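墙为什么是白的？
一篇写给小朋友的颜色说明

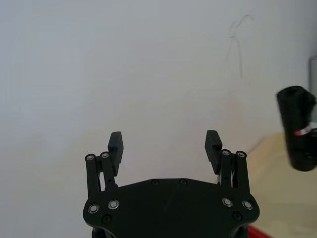 你家里大概有好几面白墙。白墙最大的本事，就是让人忘记它在那儿，直到有一天你在上面画了一条恐龙。从那一刻起，全家人都会注意到这面墙，并且想和你谈一谈。

趁大人还没开口，我们先来弄明白一件事：白色到底是怎么来的？

很多人以为白色就是“没有颜色”。你在白纸上什么都不画，老师会说这张纸是空的，所以白色等于什么都没有，听起来挺有道理。可惜光不同意。

太阳光看起来没什么颜色，其实里面红、橙、黄、绿、蓝、紫全都有，只是混在一起，谁也没露脸。下过雨以后，空气里飘着小水滴，阳光钻进水滴再钻出来，不同颜色的光拐弯的程度不一样，就各走各的路了。这就是彩虹。彩虹一点也不神秘，不过看见的时候还是可以喊一声，大家都喊。

光照到东西上，有一部分被吃掉（科学家喜欢说“吸收”，意思差不多），剩下的弹回来，跑进你的眼睛。红苹果把大部分蓝光和绿光吃掉，把红光吐出来，所以你看见红色。换句话说，苹果是什么颜色，要看它不爱吃什么颜色的光。

白墙呢，它几乎什么都不吃。各种颜色的光来了，它差不多原样送回去，而且往四面八方乱送。所有颜色一起到达你的眼睛，你的大脑看了一眼，说：白的。

黑色的东西正好相反，什么光都吃，几乎一点也不还。所以夏天穿黑衣服站在太阳底下，你会觉得自己像一块正在烤的面包。光被吃进去以后没有消失，大部分变成了热。

那镜子也把光都送回来，镜子为什么不是白的？

这个问题问得好，我小时候问过，大人让我先把饭吃完。答案在于“乱”还是“不乱”。镜子的表面非常平，光从哪个方向来，就按规矩从对应的方向弹出去，队伍整整齐齐，所以你能在里面看见自己的脸，还有牙上的菜叶。墙的表面摸着挺平，放大了看却坑坑洼洼，像一片小小的山地。光撞上去以后队伍全散了，你的脸也就散了。科学家把这个叫“漫反射”。“漫”就是到处都是的意思，跟你房间地板上的袜子一个道理。

其实好多白色的东西，原料并不白。雪是小冰晶堆成的，一小块干净的冰是透明的。盐粒放大了看也差不多是透明的小方块。云是小水滴和小冰晶，水当然也透明。可是把许许多多透明的小东西堆在一起，光在里面撞来撞去，最后乱哄哄地跑出来，看上去就白了。啤酒和可乐的泡沫也是这样，不过可乐的泡沫会带一点点棕色，因为它舍不得完全不像可乐。

墙上的白漆又加了一样厉害的东西，叫二氧化钛。名字很难念，念错了它也不会生气。它是一种很细的白色粉末，特别会让光拐弯，薄薄一层就能把下面的颜色盖住。从前没有它的时候，人们用石灰刷墙，也有人用含铅的白颜料。铅有毒，可是当时的人并不太清楚，还有人把它抹在脸上，图个漂亮。现在想起来，后背有点凉。

再说房间。把墙刷成白色，屋里会亮很多，因为窗户进来的光被墙送来送去，连角落也分到一点。要是四面墙都刷成黑的，你就得多开几盏灯，还得经常找自己的拖鞋。

白墙也有弱点：它会跟着别人变。傍晚太阳发橙，白墙也发橙；你在旁边放一块大红布，靠近布的那片墙会悄悄变粉。只是你的大脑太熟悉白墙了，总要替它说话，告诉你“放心，还是白的”。画家得练很久，才能不听大脑的，老老实实把那一点粉画出来。

你可以自己试一试。

准备一个手电筒、一张白纸、一张黑纸，再要一张颜色很鲜艳的纸，比如大红色。天黑以后关掉灯，站在白墙旁边。先用手电筒照白纸，让纸斜对着墙，看看墙上亮了多少。换成黑纸，再看。最后换成红纸，墙上会出现一片淡淡的红光。手电筒不要对着眼睛照，也不要对着猫的眼睛照，猫会记仇。

想再多试一个，就去厨房要3勺粗冰糖，先仔细看看大块的冰糖透不透亮。然后请大人帮忙装进结实的袋子里敲碎，越碎越好。敲碎以后颜色变了吗？你没往里面加任何颜料，只是给光多添了许多可以撞的面。做完实验的糖归谁，请在实验开始之前商量好。

几个词，忘了可以回来看：

吸收：光被东西吃进去，多半变成热。
反射：光被弹回来。
漫反射：光被弹得到处都是。
颜料：磨得很细、带颜色的粉，掺进漆里用。

至于墙上那条恐龙，如果是用铅笔画的，先拿干净的橡皮轻轻擦。如果是用油性笔画的，你现在已经知道它为什么那么显眼了：周围的墙都在忙着把光送回来，只有那条黑线一口一口全吃了。把这个道理讲给大人听吧，然后去拿抹布。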